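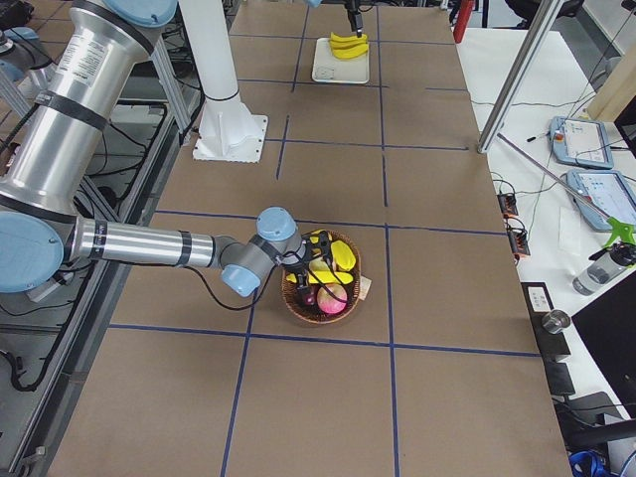 Figure 6.1 A round woven basket of mixed produce on a taped work surface.

Chapter 6
A Place for Everything, Including Bananas

Fruit is hard to store well. It rolls, it leans on its neighbors, and it comes in shapes that no box maker ever planned for. Most households answer this with a basket and hope. In this chapter we keep the basket and try to improve on the hope.

We begin with the words used in the trade. A holder is anything with a rim high enough to stop a rolling apple. A rest is anything flat. The Lismont kitchen survey asked 800 homes where the fruit lived, and 500 of them named a rest, usually the top of the microwave. Chapter 5 dealt with microwaves, and we will not reopen that wound.

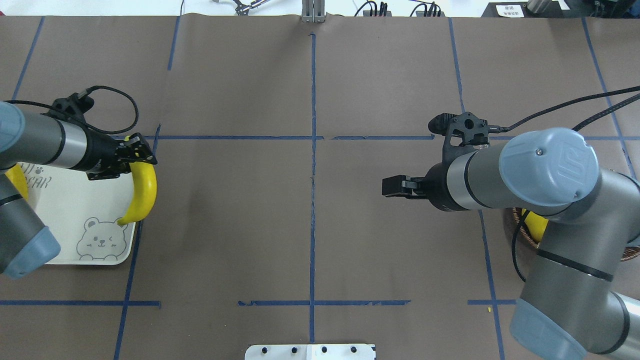

Figure 6.2 A holder and a rest in use together: one banana on a tray printed with a winking bear, one held in a gripper, and one in the basket.

A tray shows you everything you own and holds on to none of it. A basket is the reverse. Long fruit suits either one, but it takes up the room of three plums and is seldom sorry. The Detier method, which we meet in Section 6.2, sets the long pieces first and fits the round ones into whatever gaps are left.
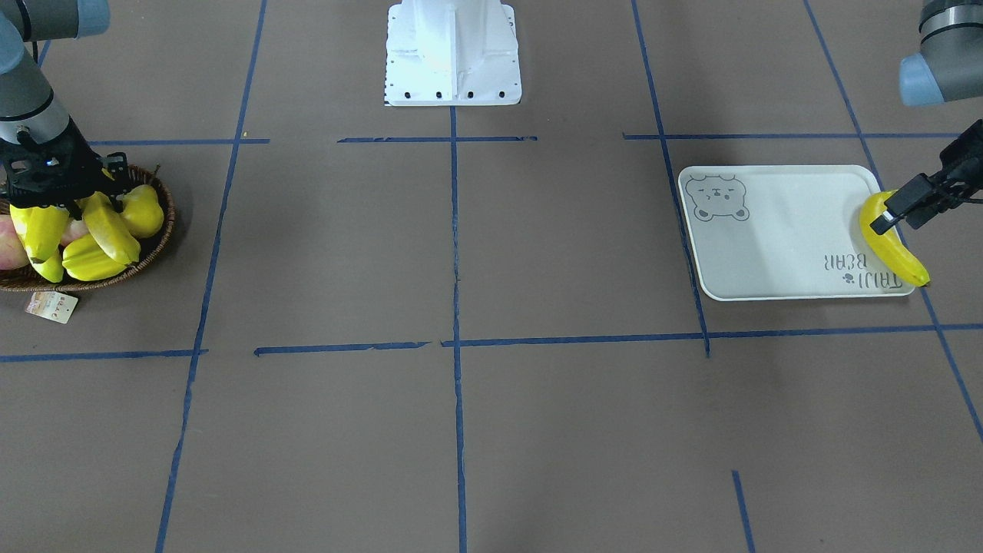

Figure 6.3 Long, ridged and round shapes sharing a shallow basket. Note the tag by the front rim.

Tags deserve a word. Marti, in the Hallon handbook, spends 866 words on whether to cut them off. The short version is yes.

Tape is a better friend. A strip on the counter marks where the basket goes back after wiping down, and it settles arguments that 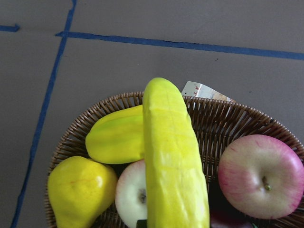
would otherwise last through dinner. Leave a hand's width between the strip and the rim, so that fingers can get under the weave. Before reading on, find a basket and six pieces of fruit of different shapes. You will need them for Section 6.1, and you should not eat them until Section 6.4.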